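Thibodeaux open day, Friday 24/11/2023

I'd been meaning to get over to the Thibodeaux showrooms for two years running and kept missing it, so when Rosalind Quintanilla texted to say she had a spare seat in the car, I dropped everything (sorry, laundry!) and went.

If you haven't been, it's an old mill building with the workshop on the ground floor and a row of made-up rooms upstairs. You go in past the cutting tables first. They were running bed linen that morning, and a very patient man named Dexter Bellamy let us feel the difference between the stuff they sell as "everyday" and the stuff they sell as "guest". I couldn't tell them apart with my eyes shut. Rosalind could, or said she could.

The stuffing room was my favorite part of the downstairs. It's loud and there's fluff on absolutely everything, including me by the end of it. They do cushions on one side and soft toys on the other, and the toys all get turned right side out by hand over a wooden peg. I had a go at a small one and got it stuck halfway, and the woman next to me had finished her whole pile before I'd sorted it out. A single shift gets through 329 of them in the run-up to December, which explains why she didn't look up much.

Coffee was in the yard, and it was freezing. The cinnamon buns were gone by the time we got there. Eat first, tour second, that's my advice.

Then upstairs! Eight little bedrooms, all with the doors propped open, and you can wander in and poke at things as much as you like. The first few were very grown up, lots of white and a lot of pillows I'd only have to take off again every night. There was one called Lavik that Rosalind wanted to move into on the spot, until she found the tag on the bedspread. 700 dollars! We backed out of that one pretty quickly.

The kids' tidy-up room was more my speed. They'd set it up around the idea of putting toys away on the bed at the end of the day, with a plain gray sheet, green plaid cushions and an open basket for the soft toys. I liked that a lot. At home we have a big lidded trunk, and everything my two put in it is never seen again, so something low and open that you can drop a plush banana into makes sense to me. It's white plastic with little round holes in the sides and a handle slot in the end, nothing fancy, and I came very close to asking if I could buy that one off the bed. The gift shop downstairs had baskets too, but they were all wicker, and wicker plus my son's sweaters is a bad combination.

I did come home with two cushion covers and a bag of offcuts for 46 dollars, which I'm calling a bargain. Parking was free but the lot fills up early, and the sign for the turnoff is on the wrong side of the road if you're coming from Murkness. We went past it twice. The next open day is in the spring and I've already told Rosalind I'm driving.
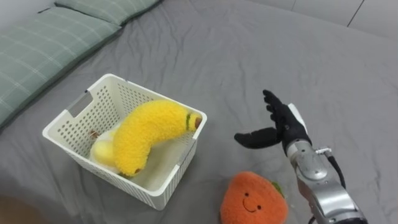
Anika Pennington: We gave up on lids too, and now each kid has one open basket at the foot of the bed. When it's full, something has to go to a cousin. Do you remember if the gift shop takes cards? Last time I went it was cash only and I had to leave a very nice quilt behind.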